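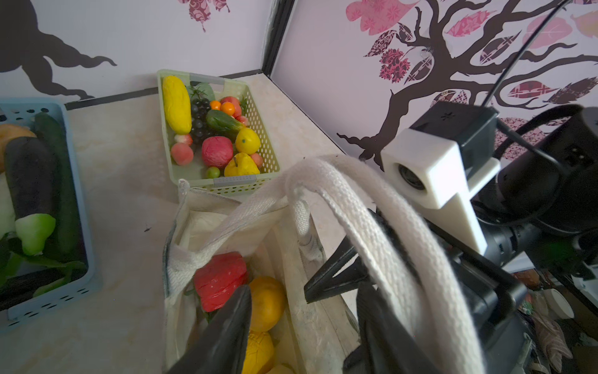

I have bought a lot of pretend food over the years, and most of it has ended up in the same sad bin under the stairs with the tops missing. The Nurstead market produce is the first lot I've wanted to write about. I bought it for the play shop in our back room, along with the Celtis canvas tote, and between them they have taken over the whole corner. I love both, with a few grumbles, so settle in.

The produce first. Nurstead sells it as a mixed assortment with fruit and vegetables together, and what won me over is that they went past the usual apple, banana, carrot. There's a dragon fruit! There's a bunch of dark purple grapes, a peach, an eggplant with its little green cap, a pumpkin, a white radish, a cabbage, and a long bumpy pale thing that I call a bitter gourd and my niece calls a crocodile. The colors are good and strong without being neon. The bell pepper in particular is a lovely glossy red and it's always the first thing anyone picks up.

Sizes are a bit all over the place. The lime is small, the melon is a proper handful, and the cucumber is long enough that it won't lie down flat in the bag unless you put it in early. I've come to see this as the best part. Packing a bag is only interesting if things don't fit together neatly, and with this lot you get to argue over what goes in the bottom. Heavy things first, peaches on top, same as at the real store (I'm strict about peaches).

We sort into two plastic baskets, vegetables in the blue one and fruit in the lighter one. Cucumbers go wherever they like and I've stopped correcting it. The baskets weren't part of the Nurstead order, and you'll want something similar. Get ones with holes in the sides if you can, so you can rinse everything in them and leave them by the sink to drain. The lighter basket has gray clip handles at the ends, and those are handy when you want to carry the whole fruit department to the kitchen in one trip.

Now the tote. I paid $17 for mine, and it's cream canvas with thick white braided handles, the kind that feel like good rope. They're what sold me. Thin webbing straps flop down the outside of a bag and then you're fishing for them, but these have enough body to loop up over the opening where you can grab them. Where they join the rim there's a stitched square patch, and I've seen no pulling there at all, even with the bag stuffed full and swung around by somebody small and determined. 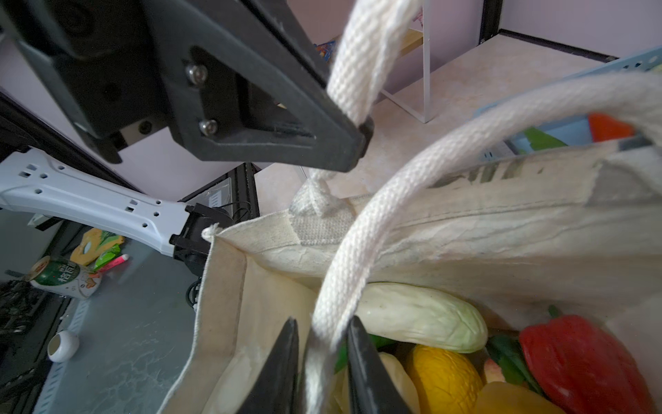
Does it hold its shape after a lot of use?

Mine has gone soft and creased, and it will stand up with produce in it but slumps when it's empty. The stitching and the top hem are as good as the day I bought it.

The printing is the weak spot. There was dark lettering on the far side and it has faded and cracked to the point where you can't read it. I don't mind, and I did wash it more often than the label suggests, but if you're buying the bag for the print then look elsewhere. The seams have also gone a bit gray. A soak helps, a second soak helps less.

One more grumble, since I promised some. Canvas holds its creases, and the side panels like to fold inward. When you're trying to drop a melon in one-handed, the panel gets there ahead of you. I give the bag a good shake, push the sides out with a fist and put something large in the bottom, and after that it behaves. A stiff insert would fix it completely, though then it wouldn't fold away, and I like that I can crumple it up and leave it on the floor of the shop until the next customer.

As for setting up, you really don't need much. We have pink walls with big patchwork tree decals (I'd put those up again tomorrow, I adore them), a white rack with light wooden shelves along the left, and the baskets at the back. The rack is our candy counter. Bags of FOX'S go on the top shelf, the mint ones and the spring tea one, with the snack bars underneath. Having packets next to the produce makes the shopping list far more fun to write, because a bag of candy and a pumpkin ask for very different packing. The candy is real, so it gets counted back in at closing time! 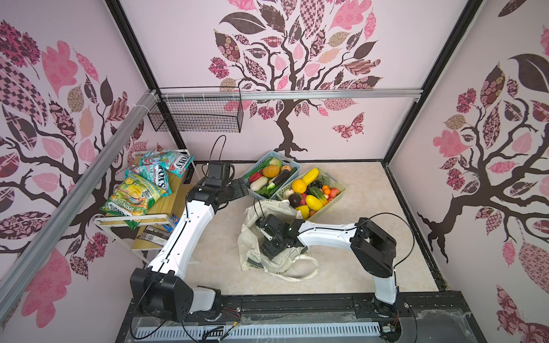
Marisol Ocampo wrote to me after I first mentioned the tote and said she'd go a size smaller for little kids, because her son fills his to the top and then can't lift it. She also keeps a separate bag for returns. I've stolen the returns idea outright. It gives whoever is on the till something to be stern about.

I did try the Lernance play food before this, and it's decent, especially if you want matching pieces that stack in a tray. It was too tidy for us. Everything is the same sort of size, and the bag packs itself. Nurstead is messier and better. If you already own Lernance, I'd keep it and add a few odd shapes from elsewhere - a gourd, a big melon, something with leaves.

The leaves, by the way, deserve their own paragraph. The loose green ones are the pieces I expected to hate, and I use them constantly. They fill gaps, they poke out of the top of the bag in that very satisfying grocery-commercial way, and they get lost under the rack, so check there before you write to Nurstead about missing parts. I may have written to Nurstead about missing parts.
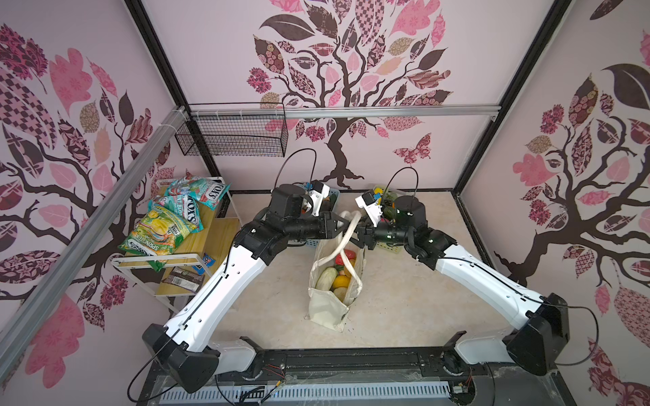 Tote with a full shop inside, baskets at the back, candy on the left.

Would I buy it all again? The produce, in a heartbeat, and I'd get a second bunch of grapes while I was at it. The tote too, probably in a plain one with no lettering to mourn. If you only have money for one, get the produce and use whatever bag is hanging on your door. Start with the cucumber.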